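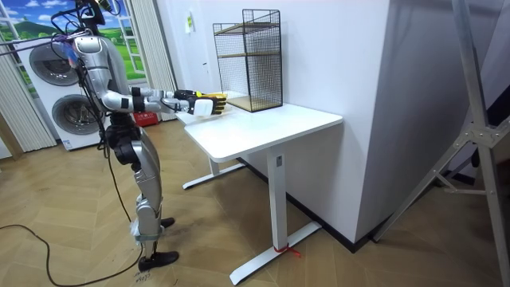

Do we need to buy a second pair of the expensive hands before the autumn? We can wait, and I'd like to spend that part of the money on spare fingertips and a better controller licence first.

Progress report to the Dreneck fund, second period
Written by Witold Śliwiński, 2024-06-29

Hello all, and thanks for the patience over the late paperwork. The long version with all the tables is in the shared folder, so I'll stick to what has moved on since March and what I'd like you to decide.

You'll remember the plan was to compare two hands on the same household jobs: the Dunent hand, which we already owned, and the Drokdale one, which your grant paid for. We've now got 312 logged tries, all on shelf jobs. Reach in, take hold of something, bring it out, put it back. The black mesh shelf unit with the two wooden shelves has been our main test piece and it's a right pain, to be fair to both hands. Mesh is fine enough to look like almost nothing to the depth camera, and then the fingertips find it before the software does. I've grown quite fond of it all the same!

The Drokdale hand is the quicker of the two and it closes very evenly. Where it falls down is slippery things. Cups, jars, anything with a shiny side. Putting a glove on a hand makes a bigger difference than I'd have guessed, and we got more out of a cheap work glove than out of two weeks of fiddling with grip force. The trouble is that the glove dulls the touch sensors, so the controller thinks it's holding less than it is and squeezes harder. Fine with a tin, not so fine with an egg box. We're trying thinner gloves next month, and I've asked Drokdale whether they'd sell us bare rubber tips.

The Dunent hand is slower and noisier, but it forgives a bad approach. If the wrist comes in a bit crooked it tends to sort itself out, whereas the other one just stops and sulks. For reaching past the edge of a shelf I still prefer it. Ask me again once the new wrist settings are in.

Controllers, then. We began on the one that came with the arms and moved across to Tomaszewski's in the second half of the period. The move cost us more time than I'd planned (my fault, I thought the joint names would match and they didn't). It was worth doing, though. The arms now pull up much more gently near the desktop, and we've stopped getting that little shiver in the forearm when both hands are close together. Two-handed work was hopeless before and is now merely annoying.

Cables are the boring bit. We lost the best part of a week to one bad connector at the shoulder, and everything that hangs off the back still has to be moved about by hand between runs. A lighter bundle is on the shopping list and I'd like it kept there even if other things get cut.

On the standing desk: we've been running at one height only, so nothing in this report tells you how either hand copes higher up or lower down. Changing the height means redoing the camera set-up each time, and I chose more tries over more heights. If you'd have gone the other way, please shout now.

Money. We have 3,000 left in the equipment line. I'd like to put it towards fingertips, the Tomaszewski licence and the cables, in that order, and leave the second pair of Drokdale hands until we know what the gloves do. None of this touches the wages line, which is as you approved it.

Still to do: the soft objects (towels, a sponge, the dreaded carrier bag), the same shelf jobs with the lights low, and a proper write-up of the 31 tries where the controller gave up before touching anything. I've a hunch most of those are down to the mesh again, but I haven't been through the logs carefully enough to say so.

If you can let me have a yes or no on the spending, I'll get the orders in. I'm happy to talk it through on the phone - mornings are best, I'm usually at the bench after lunch and won't hear it ring.

Witold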